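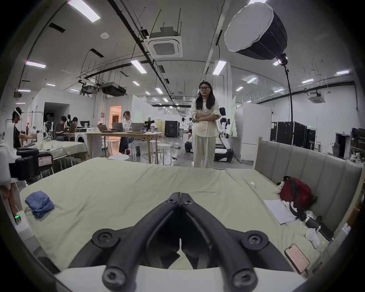 Backpack, notebook, flask and phone on the bed.

Why do we click on celebrity holidays?
Media and Culture project report, Wed 6 January
Hường Cù

I picked this topic because I am exactly the sort of person it's about. I follow the singer Zorkia, I read the gossip site Chambi most mornings on the bus, and when she spent a week on the island of Nilholm in November I looked at every single photo (twice, if we're counting the ones of the boat). My tutor said that if I was going to spend that much time on it I might as well write it up, so I did!

My main question was quite a simple one. When a gossip site writes about a famous person on holiday, what is it selling us? I had a feeling it was something to do with making the person look ordinary and rich at the same time, but I wanted to see whether the words backed me up.

I took 100 holiday stories from Chambi and copied the headlines and first paragraphs into a spreadsheet. After that I read the reader comments under the biggest Zorkia story, the one with the paddleboard, which had 1323 of them when I saved the page. I didn't code all of those by hand, I'd still be there now. I sorted them by likes and worked through the top ones until they started repeating themselves. I also gave a short questionnaire to 30 people on my course.

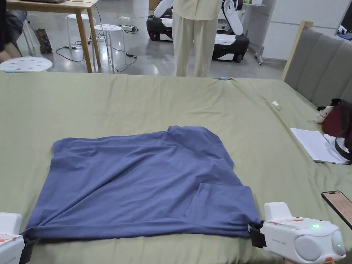 What I found

The first thing that jumped out was the word "enjoys". Celebrities on Chambi hardly ever just go anywhere. They enjoy a stroll, they enjoy a well-earned break, they enjoy some family time. "Well-earned" was everywhere as well, and I started to get a bit cross with it, as the stories mostly forgot to say what the person had done to earn it. With Zorkia it was at least her tour. With the cast of Wokwood (the dating show, if you've managed to miss it) the filming had itself been by a pool, so I'm not sure what they were resting from.

The second thing was how much the stories love a small, plain detail. A crisp sandwich on a yacht got its own headline. So did a pair of supermarket flip-flops. I'd expected the expensive stuff to come first, and the yachts and villas do get their prices mentioned, but usually lower down, after you've been told she carried her own bag off the ferry. One story about Zorkia ran to nearly 2000 words and a good chunk of it was about her sun hat.

The comments were a different world. I thought they'd be mostly nasty and they weren't, really. People argued about the hat. They told each other about their own holidays - often at great length, with weather - and there was a lovely long thread where someone who'd been to Nilholm as a child explained which beach had the good ice cream. The mean ones tended to be about money, and they got fewer replies than I'd guessed.

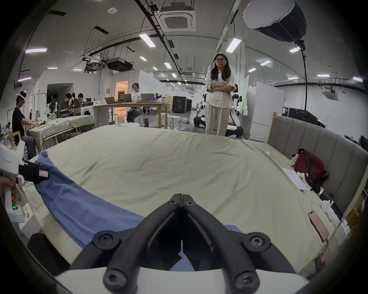 The questionnaire was the weakest part, I'll admit that. Everyone who filled it in knew me, so they knew what I was hoping to hear, and two of the questions were pretty much the same question with the words moved about. Still, most people said they read this kind of story when they're tired or waiting for something, and several said they couldn't remember a single one from the week before. I'd like to do that bit again properly with people who've never met me.

I'd also like to compare Chambi with a site from another country. All my stories came from the same few writers, and by the end I could tell them apart by their puns, so some of what I've called "gossip style" may just be one person who likes the word "enjoys".

The spreadsheet is in the appendix, with the headlines in date order and my codes in the last column. Purple means I changed my mind about it.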